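Enley Storage and Sorting Set
Data card, revised June

Summary

The Enley Storage and Sorting Set is a collection of 2,000 records on how small household and workshop items are kept, grouped, and returned to their places. It covers open shelving, clear plastic boxes and bins, molded trays, and the loose items that tend to collect near them. The set was prepared by the Nulten office and is maintained by Etelka Szekeres and Jenő Major.

Contents

Each record describes one storage arrangement. The fields are the type of furniture, the level on which a container stands, the kind of container, whether it carries a label, and the general class of its contents. Items standing outside a container are recorded separately under "loose." The records are divided into 7 groups by type of room, and 204 records have been set aside for checking. The smallest group, utility corners, holds 100 records.

Labels are recorded as present or absent. Their wording is left out unless it consists of a single number, in which case the number is entered as printed.
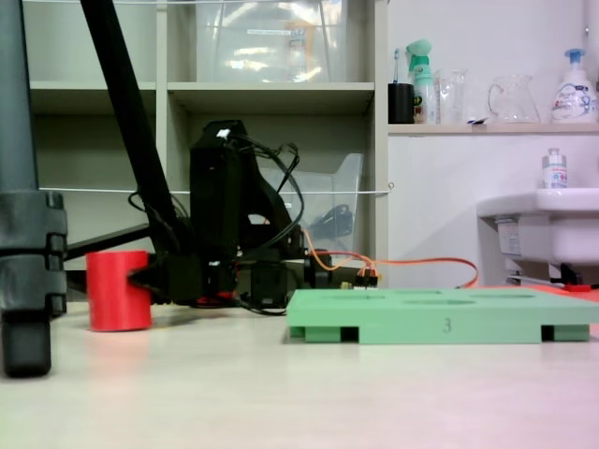 Containers are classed by form and by whether the contents can be reached without removing a lid. A bin with an open front is entered as "open" even where it stands beneath another shelf board. Trays with molded recesses have their own class and should not be merged with flat trays — the two were combined in an earlier release, and users of that release should replace it.

Cables are entered as "coiled," "loose," or "connected." Where the state of a cable could not be settled, the field is blank.

Known limitations

Closed cupboards and drawers are not covered. Opaque boxes are underrepresented, and their contents are entered as "unknown." Room types were assigned by a single reader, Dorottya Juhász, and a second reading by Máté Fodor is complete for the reserved records only.

Corrections

Corrections should be sent to the Nulten office with the record number and the name of the field concerned. Accepted changes appear in the next release and are listed in the change file.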